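Bear electric cooking pot, sage green: review after a month of use

Rating: 4 out of 5

I bought this to replace a rice cooker and a slow cooker, both of which took up cabinet space. It has been on the counter since April and has made dinner most nights. Firmware, apps and recipes by subscription are absent, and I count that in its favor.

Measured on a plug-in meter, it draws 600 watts at full output. That is modest. Bringing 16 ounces of cold water to a rolling boil with the lid on took longer than my stovetop kettle, and a full pot for pasta is slow enough that I start it before I prep anything else. Once at temperature it holds well. A low simmer on lentil soup stayed even, with no scorching in the center.

The body is squat and wide, and it needs more counter depth than the listing photos suggest. Measure first. The handles add to the width on both sides, so allow for those too. I keep mine clear of the wall so steam does not collect under the upper cabinets. 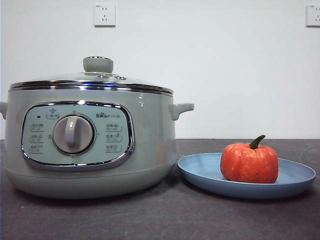
The glass lid is domed and has a metal rim. Condensation runs down the inside and collects at the rim, then drips when you lift it, so tilt it over the pot before moving it to a plate. The vents sit close to the knob. Steam comes out right where your knuckles are, and I now use a folded towel. A taller knob would fix this.

The finish has held up. Tomato splatter wipes off the green with a damp cloth. The chrome around the control panel shows every fingerprint and needs a dry cloth afterward — a brushed finish would have been the better choice.

For comparison, I used the Kanumska for almost a year before this. It heats faster and has a lighter lid, but its thin base browned onions unevenly. The Tratcombe is cheaper and I would skip it: the one I tried could not hold a simmer without cycling to a hard boil.

Good for: soups, rice, steamed vegetables, small braises.
Less good for: searing, large batches of pasta.

One star off for the steam vents and the slow boil. Cord length is adequate for a counter outlet and not much else.

341 people found this review helpful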